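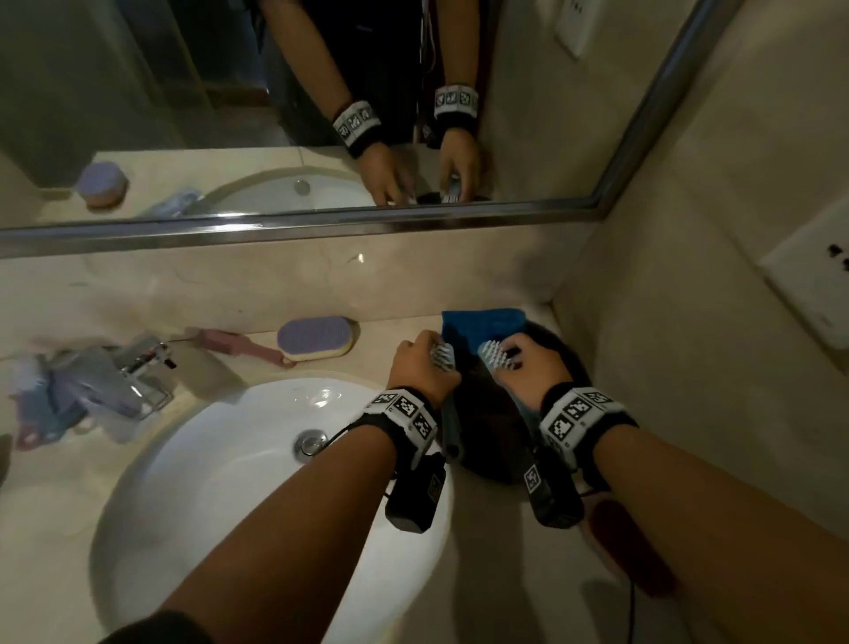
Plevum two-brush scrubbing set: review after one household quarter

Reviewed by Zachary Fraser
Category: cleaning tools, manual
Supplied by: purchased at retail, Stockdale

Summary

The Plevum set is a pair of hand brushes sold for bathroom stone, tile and grout. The bristles are short and stiff, the handle is comfortable for long sessions, and the head stays square under load. The main faults are slow drainage behind the bristle field and a hanging hole that is too small for a standard hook. I would buy it again for grout and textured tile. I would not buy it for polished stone alone, where a cloth does the same work with less risk.

What was tested

Two sets were bought, giving four brushes. One set went into daily use in a house with two bathrooms, hard water and three adults. The other was kept for bench work in the shed: load tests, soaking and drying. Dorothy Nuttall did most of the daily cleaning and kept the notebook. I did the bench work. The comparison brush was the Clusik long-bristle model, which we had been using before and which costs a little less.

Bristles

Short bristles transmit more force to the surface and splay less. That is the whole argument for them, and it held up. On sanded grout the Plevum lifted soap film in fewer strokes than the Clusik, and the difference was plain enough that Dorothy stopped alternating brushes partway through the first month and had to be reminded to keep going for the sake of the comparison.

The trade-off is reach. Where the grout sits well below the face of the tile, the short bristles bridge the gap and clean only the shoulders of the joint. Our ensuite floor has joints like this along the shower hob, and the Clusik remained the better tool there. Anyone with deeply recessed joints should measure before buying.

Splay was checked by pressing each brush bristles-down on a kitchen scale at a steady load for 30 seconds, releasing it, and measuring the width of the bristle field with calipers. The new Plevum recovered fully. At the end of the trial the daily-use brushes had spread by 2 mm at the toe and by nothing I could measure at the heel. The toe is where most people put their weight, so this is normal wear. The Clusik, after a similar period of use, had spread far enough that the outer rows no longer met the tile at a useful angle.

Handle and head

The handle is moulded in one piece with the head. There is no screw, no clip and no seam for mould to settle into. Flex under a firm two-handed push was slight. I could not make it creak.

Grip is good dry and acceptable with soap on the hand. With a citrus-based degreaser it becomes slippery, and I would want some texture on the underside of the handle. Marisa Barbieri, who cleans holiday units at Evstead and borrowed a brush for a changeover, made the same complaint without being asked. She also found the handle a few millimetres too thick for her hand. Mine is larger and I had no trouble.

Surface safety

Stone is where most of the reader questions come from, so it got its own test. Lionel Inskip, a retired stonemason, gave me three offcuts: honed limestone, polished marble and a polished granite. Each was wetted, dosed with pH-neutral cleaner and scrubbed along one marked strip, with the rest of the face left alone as a control.

Granite: no change visible under a raking torch.

Marble: no scratches, but a very faint loss of gloss along the strip after prolonged scrubbing. It could be seen at a low angle and not otherwise. Lionel put this down to grit in the rinse water and repeated the test with filtered water, which gave a cleaner result. Rinse the brush before it touches polished marble, and keep the one you use on floors well away from it.

Limestone: no change, although honed stone hides a good deal.

Do not use acidic cleaners on marble or limestone with this or any other brush. The brush will not do the damage but it will spread it quickly.

Drainage and drying

This is the weak point. The head has a shallow well behind the bristles and water sits in it. Left face-up on the edge of the bath, the bench brush was still damp the next morning. Hung by the handle it dried in half the time, but the hanging hole will not pass over an ordinary towel hook. I drilled mine out to 13 mm. The plastic cut cleanly and showed no cracking afterwards.

A brush stored damp will smell. Ours did by the third week, and a soak in diluted bleach fixed it without discolouring the bristles. Larysa Kuzmenko at the Stockdale shop told me the next production run is meant to have drain slots. I have not seen one and the packaging I bought in June makes no mention of them.

Durability

Dorothy logged strokes on the shower floor using a tally counter for the first stretch of the trial, until she got sick of it. She reached 1,740 on one brush. No bristles had been shed to that point. Over the full trial we found a handful in the shower waste, all from the same corner of the same brush, which suggests one poorly set tuft and not a general fault.

Bench soaking in hot tap water had no effect on the shape of the head. I also put one through the dishwasher on the top rack, against the instructions on the card. It came out with a slight bow along its length - not enough to affect use, but enough to rock on a flat bench. Wash by hand.

Value

The set costs almost twice as much as a single Clusik, so the price per brush is close. Buying in pairs makes sense if you keep one for floors and one for basins and benches. Both brushes in the pack are identical and the maker has not marked them, so use a permanent marker or a band of coloured tape on the handle. Tape lasted longer.

There is no replacement head, which follows from the one-piece moulding. When the bristles go, the lot goes in the bin. I would accept a seam for the sake of a replaceable head, though I know others who would not.

Good points

Stiff, even bristle field with little splay
One-piece body, easy to rinse
Comfortable in larger hands
Effective on sanded grout and textured tile

Bad points

Slow to dry unless hung
Hanging hole undersized
Slippery with degreaser
Poor reach into recessed joints
Not dishwasher safe

Recommendation

Suitable for general bathroom scrubbing where the grout is close to flush. If your joints are deep, keep a long-bristle brush as well. For polished marble benches, use a soft cloth for routine work and reserve the brush for dried toothpaste and scale around the tap base, with plenty of water and a light hand.

Notes on method

Cleaner was the same pH-neutral product throughout except where stated. Water was from the mains and unsoftened. Caliper readings were taken three times and the middle value kept. The load test used a cheap digital scale that I checked against a known weight before each session. The Clusik brush was not new at the start of the trial, so its splay result should be read with some caution. I will repeat that part with a fresh one if the shop restocks.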